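4. Loading and bonding: Flevlow low-melt adhesive applicator

Read section 3 (mounting and power) first. Don't skip it. Unit must be level and the drip tray in before you switch on.

4.1 Before you start

1. Main switch OFF. Air line closed.
2. Check the hopper. Old glue in there, any color change, any char: drain it first (section 7).
3. Use Flevlow pellets or the Sornesel packaging grade. Do not mix the two. They look nearly the same in the hopper but melt differntly and you'll get stringing.
4. Fill to the line, no higher. Lid down, both latches.

NOTE: A full hopper does 799 short beads at the factory setting. Long beads, fewer. Keep a bag of pellets within reach of the line so you're not walking off mid-shift.

4.2 Warm-up

1. Main switch ON. Display shows WAIT.
2. Set tank to 129 C. Hose and nozzle follow by themselves on the standard program.
3. Leave it alone till READY shows. From cold, allow half an hour, longer in December or in an unheated bay.
4. Open air line slowly. Listen for leaks.
5. Purge into the tray until the bead runs clear and even.

CAUTION: Nozzle and hose collar burn skin on contact. Heat-rated gloves and face shield for purging, every time. If hot glue gets on skin, do not pull it off. Cold water right away, then medical help.

4.3 Test piece 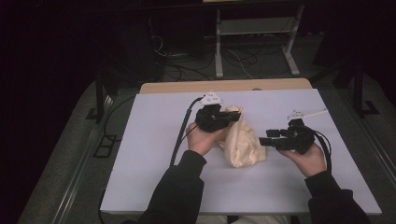 Do a test bond on scrap before any real stock goes through. Same material as the job, same thickness, cut two strips and lay them out flat next to the applicator. Rigid board is easy, it stays put. Soft goods don't. A crumpled beige cloth bag like the one on the pale board has folds all over, and a bead laid across a fold bridges the gap and bonds to nothing underneath. Smooth the fabric flat first, then lay the bead.

1. One bead, straight, down the middle of strip A.
2. Strip B on top within the open time printed on the pellet bag.
3. Press by hand with the flat block. Hold, count to five.
4. Leave to cool fully, then peel from one corner.

Good bond: fibers tear. Bad bond: glue lifts off clean from one side. Clean lift usualy means too cold or too slow. Raise tank 2 degrees and repeat, or close the strips faster.

NOTE: Thin synthetics can scorch or pucker. Drop the temp first, test again, then go.

4.4 Running

1. Select AUTO. Trigger stays locked until you press it twice.
2. Watch the first 100 beads. Uneven width = check air pressure, then nozzle.
3. Top up at the half mark. Small amounts. A big cold refill drops tank temp and the unit goes back to WAIT.
4. Stopping for a break: press STANDBY, close air.

Counter rolls to service at 2,053 hours. Filter change then, part list in section 9. Filters ship from the Trastovton depot only.

Error E4 in this section means hopper lid not latched. Any other code, go to section 8.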